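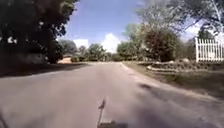
July, notebook 7, afternoon

Picked up the rate pass-through work again after Edgardo's note. The question, for anyone reading over my shoulder: when the central bank moves its rate, how long do small lenders sit on their hands before the savings rate follows? Loan rates move by lunchtime. Savings rates take the scenic route.

Sample is now 270 lenders. It was larger until Britta went through the merger list and found that several of our "independent" banks had been the same bank for years, with different signs over the door. I had been proud of how tightly they moved together. Struck that paragraph from the draft.

Reran the baseline with the cleaned panel. Lag on the way up: 42 days at the median. Lag on the way down: 3. I checked the sign, then the units, then the sign again. Mattes asked if I was surprised. I said I have a savings account.

Things that went wrong, in order:

The Willcombe file stores dates as text, day first, except for one stretch where somebody went month first and then went back. Wrote a fix. The fix is ugly and lives in the cleaning script under the comment "sorry."

Civby reports promotional rates in the same column as standard ones. So every spring there's a heroic jump in generosity that lasts until the teaser runs out. Dropped the promos for now. Rosemarie thinks we should keep them and flag them, on the grounds that people do receive the money. She's probably right and it's going to cost me most of tomorrow.

Fladelar closed its branches partway through the sample but kept posting rates. Left in. A rate is a rate, even if you have to find it on a website that looks like it was built for a school play.

Reinhold came by at 4:15 to argue about the title. He doesn't like "asymmetric" and says no one outside this hallway has ever used the word on purpose. I offered "Slow Up, Fast Down," which he said sounded like an elevator complaint. We left it as "Draft."

The Voß paper claims the gap goes away once you control for lender size. Tried it their way. It shrinks, but it's still there, and the small lenders are a shade quicker than the big ones on the way up. Don't want to lean on this yet. Our size variable is total deposits at the start of the sample, and a few of these places grew a lot. Try it again with size updated yearly before anybody puts it on a slide. (Mattes, this means you.)

Also unresolved: what counts as a move. Right now any change of any size ends the clock, so a bank that nudges its rate by a hair gets the same credit as one that passes on the whole increase. Edgardo wants a threshold at half the policy change. Fine by me, but then some lenders never respond at all, and the median stops telling us much. Maybe a survival curve. Ask Britta, she has code for one.

To do:
Rerun with promos flagged
Yearly size measure
Threshold version, half and full
Email Willcombe about the dates, politely
Find out who renamed the output folder "final_final" (it was me, March)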